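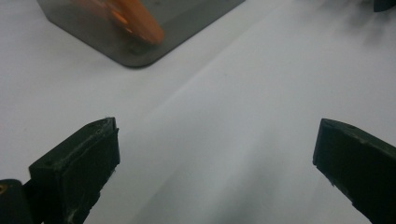

Les deux doigts restent ouverts à l'approche.

Pour enregistrer des exemples de rangement exploitables, posez la coque de téléphone à plat sur un fond blanc mat. Changez son angle à chaque prise – quelques degrés suffisent.

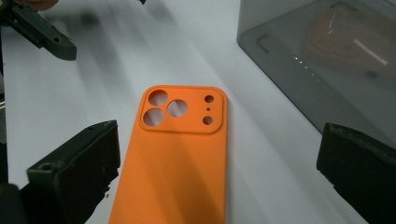 Dépoussiérez les doigts toutes les 26 prises et gardez les ratés dans un dossier séparé. 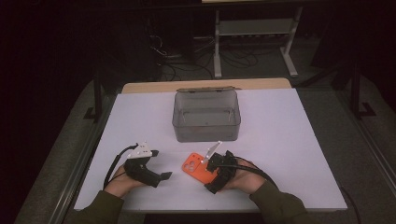

Niilo Koivisto
Responsable de la collecte, Wovareo

Laissez du mou dans les câbles. Une série compte 300 prises, avec une pause de 14 minutes au milieu.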